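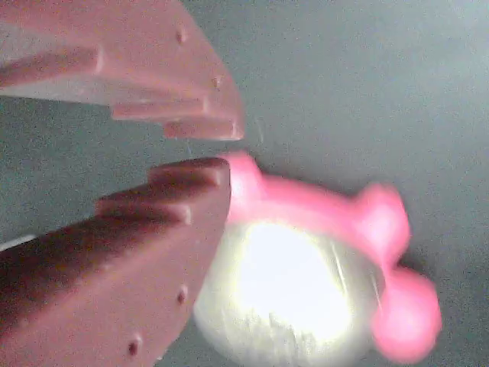
Two pinkish-red gripper fingers and a round toy.

Was Your Plane Really on Time?

Updated 6/23/22

You are sitting by the window. The wheels bump down on the runway, the plane slows, and a cheerful voice comes over the speaker: "Welcome to Irkby! We've landed early!" A few people clap. Your mom looks pleased.

Early compared to what, though? Somebody had to decide what time the plane was supposed to get there. Who was it? The airline. The same airline that is now feeling so proud of itself.

When someone gets to write the test and grade it too, you should ask a few questions.

What is a schedule?

An airline schedule is a list of promises. It says when each plane will leave and when it will arrive. The times you see on your ticket come from this list.

Most people think the time on the ticket is how long the plane flies. It's longer than that. Airlines measure from the moment the plane starts to move away from its gate to the moment it stops at the next gate. Grown-ups in the business call this "block time." The name goes back to the blocks that are put against the wheels to stop a parked plane from rolling.

So block time has three parts in it:

Driving from the gate to the runway (this is called taxiing, even though there is no taxi)
Flying
Taxiing again, from the runway to the other gate

The flying part doesn't change a huge amount from one day to the next, unless there is a strong wind. The taxiing part can change a lot. At a sleepy little airport, a plane might roll straight to the runway and go. At a busy one it has to wait in line, like cars at a drive-through.

The extra minutes

Let's make up a flight from Zekelthorpe to Irkby on an airline named Birnent. On a normal day, the whole trip takes one hour and ten minutes from gate to gate. What should the ticket say?

You might say one hour and ten minutes. Fair enough. But then any small problem, such as a line for the runway or a bit of wind, would make the plane late. So Birnent writes one hour and thirty minutes on the ticket.

Those extra 20 minutes are called padding. It's a good word. Think of a winter coat with stuffing in it. The stuffing makes you look bigger than you are.

Now look what happens. The plane leaves Zekelthorpe ten minutes late, which is annoying. It flies to Irkby in the usual time. It gets to the gate ten minutes before the time on the ticket. The passengers hear that they are early! The plane left late, flew no faster than it ever does, and still gets a gold star.

Is padding cheating?

Airlines will tell you it isn't, and they have some good reasons. Let's hear them out.

One plane makes many trips in a day. If it gets to Irkby late in the morning, it leaves Irkby late for the next trip, and the trip after that, and by dinnertime everybody is grumpy. A little padding stops one small delay from turning into five big ones.

Padding also helps people make plans. If Grandpa is driving to the airport to pick you up, he would like a time he can trust. A flight that says one hour and thirty minutes, and mostly takes less, is kinder to Grandpa than a flight that says one hour and ten and keeps him waiting.

Those are real reasons. But they don't tell us how much padding is enough. Five minutes? Twenty? An hour? If an airline added a whole hour to every trip, it would hardly ever be late again, and it wouldn't have gotten one bit better at running planes.

What does "on time" mean, anyway?

This is the sneakiest part. You would think "on time" means arriving at the time on the ticket, or before it. In many airline reports, it doesn't. A flight often counts as on time if it arrives less than 15 minutes after the time it was meant to.

So a plane that is 14 minutes late is on time. A plane that is 15 minutes late is late.

Try that at school. Walk in 14 minutes after the bell and explain to your teacher that you are on time. Let us know how it goes.

Reading a big claim

Suppose you see a poster at the airport from another pretend airline, Mridha. It says:

"96 percent of our flights in May were on time!"

Percent means "out of every hundred," so this would be 96 flights out of every hundred. It sounds great, and maybe it is great. Before you believe it, try asking these:

How late can a flight be and still count?

How much padding is in the schedule?

What about flights that were canceled? A flight that never took off can't arrive late. In some counts it is left out, and the people who were stuck at the airport overnight don't show up in the number at all.

Why May? Was it the best month? What did the winter look like, when there was snow and ice?

How many flights were there? If Mridha flew 2423 flights in May, then 96 percent tells you quite a lot. If it flew only 25, then 96 percent means just one was late, and that could be plain luck.

The poster might pass every one of those questions. Asking them isn't rude. A good airline should be able to answer.

Couldn't the pilot just go faster?

Sometimes, a little. Going faster burns more fuel, and fuel costs a lot of money. Pilots also have to follow rules about speed and stay a safe distance from other planes. So when you hear "we'll try to make up some time in the air," part of the time being made up may be padding that was there all along.

Be a time detective

You can check this yourself on your next trip. You need a watch, some paper and a pencil.

1. Write down the leaving time and the arrival time on your ticket.
2. Write down the time when the plane first starts to move.
3. Write down when the wheels leave the ground.
4. Write down when the wheels touch down again.
5. Write down when the plane stops at the gate.

If you fly to a different time zone, remember to fix your numbers, or you might find that your flight took less than no time.

Now take number 2 away from number 5. That's how long your trip took. Compare it with how long the ticket said it would take. Was there padding? How much?

One flight won't prove anything. Maybe the wind was helping, or maybe the line for the runway was short. If you fly the same trip again, write it all down again and put the two pages side by side.

Words to know

Block time: how long a trip takes from gate to gate
Taxiing: when a plane drives along the ground
Padding: extra minutes added to a schedule
Percent: out of every hundred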